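Call for participants: the Hebden Home Cooking Memory Project

We're looking for people who love talking about food. If you can still taste your gran's dumplings, or you've spent years trying to get a sauce to come out the way your uncle made it, we would really like to hear from you!

The project has been running for two years out of the reading room on Darimov Street. So far we have gathered 2,802 recipes, most of them handwritten, plus a great pile of letters, shopping lists and notes in margins. What we are short of is the talk that goes with them. A card that says "cook until done" makes perfect sense to the woman who wrote it and very little to her grandson, and we want to record the bits in between while there are still people who remember them.

Who we want to hear from

Anyone aged 18 or over who cooks at home, used to cook at home, or grew up watching someone else do it. You don't have to be good at it. One of our favourite recordings so far is with a man who has burnt the same rice pudding every Christmas since he got married (he now prefers it that way, and so do his children).

We are especially keen to talk to:

People who moved to the Hebden area from somewhere else and had to swap ingredients
Anyone who cooked for a large household, a boarding house, a ship or a works canteen
People who learned from a neighbour
Bakers of any kind of bread that isn't sold in the shops here
Younger cooks who have picked up a family dish from a phone call or a voice message

You can take part in English, Spanish, Ukrainian, Bosnian or Mandarin. If you'd be happier in another language, ask us anyway and we'll try to find someone.

What taking part involves

First there's a short phone chat, fifteen minutes or so, with Trinity Kincaid or Nadiia Koval. They'll ask which dish you'd like to talk about and whether you'd prefer to meet at your home or ours. After that comes the main conversation, which we record as sound only. Allow an hour and a half. Most people run over and we never mind.
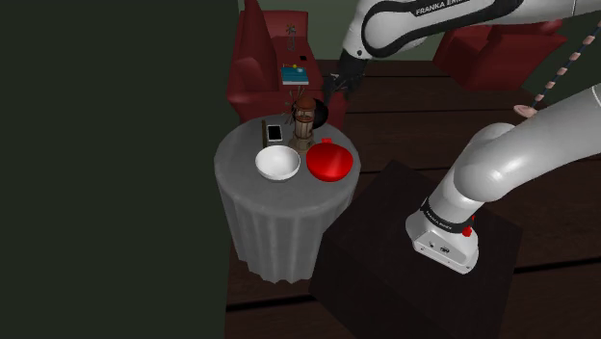 We like these talks to be relaxed, so bring a friend or a relative if you want one, and bring anything that helps you remember: a tin, a spoon, a notebook with the cover hanging off. If you are visiting us there will be tea and coffee, and usually a cake that somebody is trying out. If we're visiting you, please don't tidy up and please don't feel you have to feed us.

A few weeks later we'll send you a typed copy of the conversation. Go through it and strike out whatever you like. Nothing goes into the collection until you have signed it off, and you can use your full name, your first name or no name at all.

The cooking afternoons

New this year, and we're very excited about them! Once the recordings are done we are holding a run of small cooking afternoons, starting in September, from 2 pm to 5 pm. Six people at a time, one dish, and one person who knows it well leading the rest of us through it. Covadonga Bermúdez is opening the series with her mother's bean stew, and Weidong Xia has agreed to teach hand-pulled noodles, which will be messy and wonderful.

You can come to an afternoon without being recorded, and you can be recorded without coming to an afternoon. Plenty of people will do both. Ingredients are paid for and aprons are there to borrow. Tell us about allergies when you sign up, and do mention it if you need a seat to work from, as we have two low worktops and can keep one free.

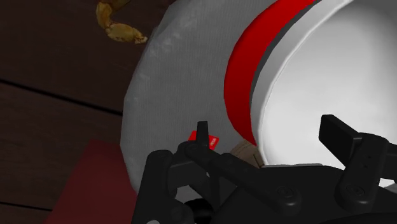
A bowl-like vessel above dark wooden planks.

Payment and expenses

Everyone who is recorded gets a £40 voucher for the Sestemier food market, and we refund bus and train fares on the day. Bring your tickets. If you care for someone and need cover for the time you're with us, talk to us first and we'll pay for that too. People leading a cooking afternoon are paid a separate fee, agreed beforehand.

What happens to your story

The recordings will be kept in the Hebden collection, where anyone can ask to listen to them. A selection will go into a book, published by Dretora, with a first printing of 3,000 copies. Every person quoted in it gets two copies free, and we'll send another to a relative abroad if you give us the address.

We also plan to put the recipes online, with your notes beside them. Radomir Softić is looking after this part and would love to hear from anyone who can read old handwriting, particularly in Cyrillic. He has 539 cards still waiting and cheerfully admits that some of them have beaten him.

How to put your name down

Ring the reading room between 10 am and 4 pm and ask for Trinity or Nadiia, or drop in and fill out the yellow form at the desk. It asks for your name, how to reach you, the languages you speak and the dish you have in mind. One line about the dish is plenty. If you can't choose between two, write down both and we'll help you pick.

We have room for forty people in this round. We'll reply to everybody, and anyone we can't fit in goes to the top of the list for the spring. Filling in the form for a parent or a neighbour is fine so long as they know you've done it.

Forms need to reach us by the end of August. Late ones will be kept for the spring round.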